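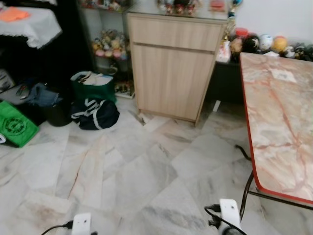
June 24, 2019

Collection notes, living room at the Clisden house. Efe Bako driving, me on the laptop and complaining.

Task as handed down: "pick up the item from the floor and put it where it belongs." I still don't like it. Where it belongs according to whom? Efe has one idea, I have another, and the task sheet from Custley has a third that was plainly written by somebody with a very tidy apartment. If the three of us can't agree, I don't see what the policy is supposed to learn except whichever of us was holding the controllers before lunch.

Count for the day: 39 episodes recorded, 7 thrown out on the spot. The target is 200 for this room. Efe says we are on track. I say we are on track to have 200 episodes of Efe going to the left.

That isn't a joke at Efe's expense. I scrubbed through the morning's set at 4x and the opening move is nearly identical every time: base turns left, head tips down, left arm goes out first. The bags are on that side, so of course it does. But if you trained on this you'd get something that turns left when you switch it on and looks very good doing it, and then someone would put that in a slide. I want starts from at least three other headings before I believe a success number out of this room. Facing the cabinet square on, facing the table, and one from over by the door with the bags out of view entirely.

Things that went badly, in no order:

- Soft bags. The duffel is fine if you get a strap. The denim-blue one has no shape and the grippers close on a fold, lift the fold, and leave the bag where it was. Of the 7 rejects, three were this. Efe wants to keep them as "recovery" data. I'd keep them only if there is a recovery in them, and in two of the three there is just a long pause and then the stop button.
- Paper. The green shopping bag has papers standing up in the top, and the depth goes to mush there. White sheet on the tabletop is worse. We tried it a few times with the left gripper and got a nice recording of a fingertip pushing paper.
- Floor. Big white marble tiles with veins in them. The Olaniyan segmenter keeps deciding that a vein is a cable. It also decides that a cable is a vein, which I mind more, given there is a real black cable under the table and we drive near it.
- Wrist cables. Our own. They hang into the head view whenever the arms are low, and they hang differently every time we re-seat the connectors. I would like them tied the same way at the start of each session and I would like that written down somewhere other than in my head. Consider this me writing it down.

Balls. There are four on the low shelf next to the cabinet, all different, and I had hopes for them because a ball is at least the same thing from every side. Shelf is crowded though. To get at any of them you have to come in beside the little gold trophy, and Efe refused to do it at full speed, sensibly. Slowed to 30 percent, the motion looks nothing like the rest of the set. Do we mix speeds? Custley says the loader normalizes it. I asked how and got a link to the readme, which says the loader normalizes it.

Left the figurines alone, both the ones on top of the cabinet and the ones on the metal display shelf. Out of scope, and I'd rather not be the person who adds them to scope.

On labels. We are typing one sentence per episode at the moment. I read back this morning's and found "move bag," "pick up bag," "bag to side," and "tidy." Same bag, same motion. If the language side is meant to be learning anything from this it is learning that we get bored. Proposal: name the object by color and kind, name the place it ends up, nothing else. "Put the green tote bag beside the cabinet." It takes four seconds longer to type. Efe's counterproposal is to let the Skullwood captioner do it afterward from the video. I ran it on a handful. It called the duffel a suitcase and the bin a speaker, and it was cheerful about both. No.

One thing I will grant: the room is good. I argued for staying at the bench with the foam blocks and I was wrong about that much. The bench set has no clutter in it at all, everything graspable and nothing behind it, and the policy we trained on it in the spring fell over the first time it saw a tablecloth. At least here there is furniture of different heights, dark stuff next to white walls, cloth hanging over edges. I still think 200 from one room is worth less than 50 from four, and I've said so in the channel, and the answer was that the room is booked.

Also open: the head camera was nudged between episodes 22 and 23. Efe noticed, I didn't. We re-ran the calibration and the offset was small, but I have flagged everything up to 22 and would like them held out until someone checks that the two halves line up. Please don't merge them because the folder looks finished.

Next session:

1. Randomize the start heading before each episode. Use the dice script, don't pick by feel.
2. Tape the wrist cables, take a photo of how, put the photo in the folder.
3. Object-and-place labels only.
4. Decide about slow episodes. Until then they go in their own folder.
5. Ten episodes where the robot should do nothing because the thing is already put away. We have zero of those and I suspect the September demo will contain one.

Batteries are on charge. Left wrist was making the clicking noise again around the last five episodes, logged it, Efe thinks it's the cover rubbing.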